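Ticket 1180
Product: Cikon tiered desk rack, wood rails with clear ribbed shelf panels
Category: Assembly / stability
Status: Resolved, pending customer close
Opened by: Amparo Montoya
Assigned to: Ilir Ivanov, Breltdale Product Support

Summary
Rack rocks on a smooth tabletop. Small items creep toward the front of the lower shelf. Customer asks whether a side piece is defective.

Original report (A. Montoya)
I assembled the rack in July following the printed sheet. It sat without trouble on my old desk, which has a felt mat. I moved it to a glossy tabletop and it now rocks when I press the top rail at either end. The movement is small, but I can hear it. It is worse at the end with the curved side piece that steps down.

Second problem, possibly the same one: things placed on the lower level shift forward over a few hours. A stapler is the worst. Anything round has to be wedged against something else or it ends up at the front rail.

I have retightened every screw once. No change.

Support, first response (I. Ivanov)
Thank you for the report. Before we treat this as a defective side piece, please do the following in order and note the result of each step.

1. Unload the rack completely.
2. Place it on a surface known to be flat. A kitchen counter is usually good enough.
3. Press down on each end of the top rail in turn. Note which foot lifts.
4. Slide a sheet of printer paper under each foot. Note where it passes freely.
5. Turn the rack 180 degrees on the same spot and repeat steps 3 and 4.

If the gap stays with the same foot after rotation, the rack is out of square. If the gap stays with the same spot on the surface, the surface is uneven.

Please also state which way the shelf panels were installed. The ribs should run front to back.

Customer reply
Steps done on the kitchen counter, then repeated on the tabletop. Results:

Counter, first position: rear foot on the stepped side lifts. Paper passes freely there and nowhere else.
Counter, rotated: same foot.
Tabletop, both positions: same foot, and the gap looks the same.

So it follows the rack. I had assumed the tabletop was at fault, as it is the only thing that changed. Load is typical.
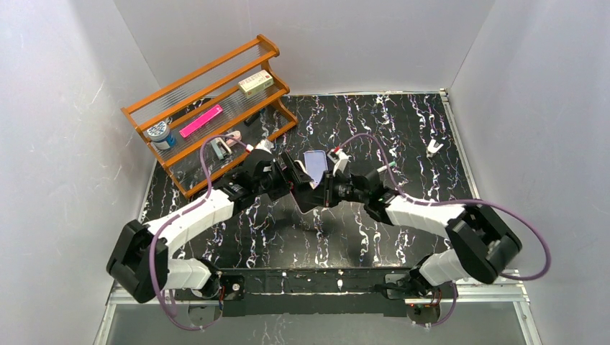 Attachment 1: rack on glossy tabletop, items on several levels.

I can't say for certain which way the ribs are meant to go. The sheet shows the panels as plain rectangles. How do I tell front to back from side to side once they are in?

Support, second response (I. Ivanov)
Results noted. The gap follows the rack, so the surface can be ruled out. The felt mat on the previous desk would have compressed under the three loaded feet and hidden the error.

The likely cause is assembly order. If the side pieces are fully tightened before the rails are seated, one side is locked slightly twisted relative to the other. Retightening afterward preserves the twist. It does not remove it.

Regarding the load: the long pink package can stay on a diagonal if it suits you, but a long item laid across the rails puts its weight on fewer contact points than one laid parallel to them, as the cream box is. The round jar with the patterned lid near the left end is fine on this type of panel. The stapler-like item on the lower level is the one I would expect to creep, going by your description.

Regarding the ribs: run a fingernail from the front rail toward the back. If it follows a groove, the panel is correctly installed. If it clicks across ridges, the panel needs to be turned over and tried again. The underside is smoother on some batches, so check both faces.

Corrective procedure:

1. Unload the rack and set it upright on the counter.
2. Back off every rail screw by 2 full turns. Do not remove any.
3. Press down evenly on both ends of the top rail until all four feet touch.
4. Hold that position and snug the lowest rail screws by hand.
5. Work upward, alternating left and right side pieces.
6. Check with paper under each foot.
7. Final-tighten in the same sequence. Stop when the screw head is flush. Overtightening can crush the wood around the hole.
8. Leave the rack unloaded for 30 minutes, then repeat the paper check.

If paper still passes under the rear foot after step 8, stop there and reply to this ticket. Do not sand the other feet to match.

Customer reply
Procedure completed. Notes per step:

Step 2: one screw on the stepped side was already looser than the rest, middle rail. The other screws took real effort to start.
Step 3: needed a second person to hold the rack while I worked. Recommend adding that to the instructions.
Step 6: paper held under all four feet.
Step 8: paper held under all four feet.

Rocking is gone on the counter and on the tabletop.

Ribs: my fingernail clicked across ridges on the lowest panel. The upper ones were fine. I lifted the lowest one out and reseated it smooth face up. Stapler test: placed it at the back of the lower shelf and left it for 16 hours. It had not moved that I could see.

One remaining question. The rack still slides as a unit if I bump it, more than it did on the felt. Is there a recommended pad? A neighbor gave me a pack of Mulder cork dots, but I don't want to reintroduce a height difference.

Support, third response (I. Ivanov)
Good result. Cork dots are acceptable provided they are all from the same sheet and you fit one under every foot. Wipe the feet with a dry cloth first, then press each dot on with the rack lying on its back. Set it upright and repeat the paper check once. Avoid soft rubber pads. Some types leave a mark on polished surfaces.

The smooth-face-up panel is fine to leave as is. If items start to creep again, reseat it ribbed face up with the grooves running front to back.

Internal note
Root cause: side pieces tightened before rails seated, one panel misoriented. No part replaced.
Documentation request sent to Cimine, who lay out the printed sheet: (a) show rib direction on the panel drawing, (b) move the final tightening to the last step, (c) mark the rail step as a two-person job.
Loose middle rail screw logged separately in case it comes up on other units from the batch.

Customer reply
Cork dots on, paper check passed. No rocking, no sliding under a normal bump. Fine to close once the sheet is corrected, and please send me a copy of the new one.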